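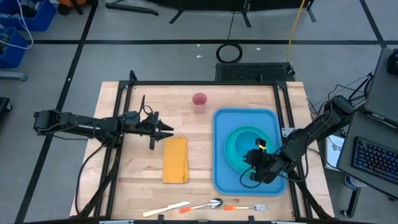

Wooden table with blue tray and turquoise-green plate.

Prumudstead Building - Water and Heating Meeting
Minutes of the meeting held 19th December

Present: Hưng Tiêu (chair), Eun-ji Chae, Jocelyn Tremblay, Yu-ting Lui (minutes)
Apologies: Carter Lévesque (written report received)

1. Minutes of the October meeting
Accepted with one correction. Under item 4, "inlet valve" should read "bypass valve". Yu-ting Lui to amend the filed copy.

2. Matters arising
2.1 The pressure gauge on the north riser has been replaced. The old gauge read high at all settings and has been thrown out.
2.2 Access to the plant room. Keys are now signed out at the front desk. The spare set is still missing from the key cabinet. Jocelyn Tremblay to ask Landry whether their installer has it.
2.3 Pipe lagging in the basement corridor. Not started. Carried forward.

3. Water hardness
3.1 Carter Lévesque's written report was taken as read. The incoming supply tested at 144 mg/L as calcium carbonate. The sample was taken from the kitchen tap after the line had been flushed. The softened side was not tested because the sampling port on that side is seized.
3.2 The report notes scale on the heating element of the upper-floor water heater and on the shower heads. There is little scale on the ground floor, where the pipe run is short and the heater is newer.
3.3 Jocelyn Tremblay asked if one sample was enough to base a purchase on. The chair said the figure was in line with the earlier readings on file, and that a second sample should be taken in any case before an order is placed. It was left open who pays the lab fee.
3.4 Eun-ji Chae pointed out that the salt level in the present softener had dropped very little since the last refill. A softener in regular use should draw it down. Either the brine line is blocked, or the salt has formed a crust above the water line and is holding itself up. Both can be checked with a broom handle.
Action: Eun-ji Chae to check for a salt bridge and report by email.

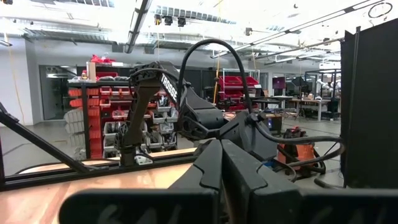

Black arm with TROSSE lettering, and cable.

4. Replacement of the softener
4.1 Two quotations were received, from Landry and from Vuven. They do not cover the same work and cannot be compared line by line.
4.2 Landry quoted $2,140 for a metered unit, fitted, with removal of the old one. The price includes a new bypass assembly. It does not include the drain connection, which would have to be brought up to code by a licensed plumber.
4.3 Vuven quoted for a timed unit. The unit price is lower, but labor is charged by the hour and no upper limit is given. Their quotation also assumes a floor drain within reach of the unit. The nearest drain is on the far side of the boiler.
4.4 The meeting discussed metered against timed regeneration. A timed unit regenerates on schedule whether or not water has been drawn. Use in the building is uneven, with long quiet periods on the upper floor, and a timed unit would spend salt and water during those. The meeting was in favor of a metered unit for this reason. Vuven to be asked if they can supply one.
4.5 Yu-ting Lui asked if the kitchen cold tap would stay on the unsoftened supply. The chair confirmed that it would. This should be written into the order, as neither quotation mentions it.
4.6 Repair of the existing unit was considered. The control head is no longer made, though Dorkus lists a reconditioned one. Decision held over until the result of 3.4 is known - if the fault is only in the brine line, replacement may be put off.
Action: Hưng Tiêu to write to Vuven. Jocelyn Tremblay to get a price for the drain connection.

5. Storage tank
5.1 The 2,000 liter tank is due to be drained and inspected. The inspection cover has not been opened since the float valve was changed, and the gasket should be assumed to need replacing.
5.2 Draining needs the building without water for most of a working day. Jocelyn Tremblay preferred a date when the upper floor is empty. The chair preferred to combine it with the softener work so that the supply is shut off once only. No date set.
5.3 The overflow pipe has no insect screen. To be fitted at the same time.
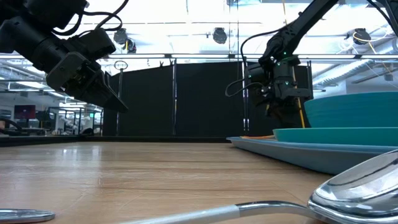
Table with stacked dishes.

6. Hot water temperature
6.1 Complaints of lukewarm water on the upper floor continue, mainly early in the day. The heater setpoint was raised after the October meeting. The outlet reading followed the setpoint, so the loss is somewhere between the heater and the taps.
6.2 The return loop is the likely cause. The circulation pump runs, but the return pipe is cool to the touch past the check valve. The valve may be stuck, or may have been put in backward.
6.3 The chair does not want the setpoint raised again before the valve has been looked at. Scald risk at the ground floor taps, which are close to the heater and have no mixing valves, was noted.
6.4 It was agreed to have the check valve taken out and inspected, and to get prices for mixing valves on the ground floor.
Action: Hưng Tiêu.

7. Meter readings
7.1 The water meter log has a gap. Readings were taken but written on a loose sheet, now lost. The log book is to stay on its hook in the plant room.
7.2 Proposal to read the meter last thing at night and first thing in the morning, as a leak check. Any movement overnight with all taps shut would point to the toilet cisterns first and the buried section second.
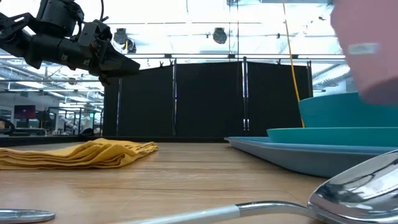

Carter Lévesque's report argued against 7.2 on the grounds that the softener may regenerate overnight and would show on the meter as a leak. He asked that the softener be put on bypass for the nights in question, or the test dropped.

7.3 Agreed to use the bypass. The test is to run on 2 nights, with the valve position written in the log each time.
Action: Yu-ting Lui to draw up the reading sheet.

8. Other business
8.1 The label on the main shutoff has faded and should be replaced with an engraved tag.
8.2 Salt bags are being stored against the electrical panel. To be moved to the other wall.

9. Next meeting
To be set by email when the reply from Vuven is in.

Minutes taken by Yu-ting Lui. Corrections to be sent before the next meeting.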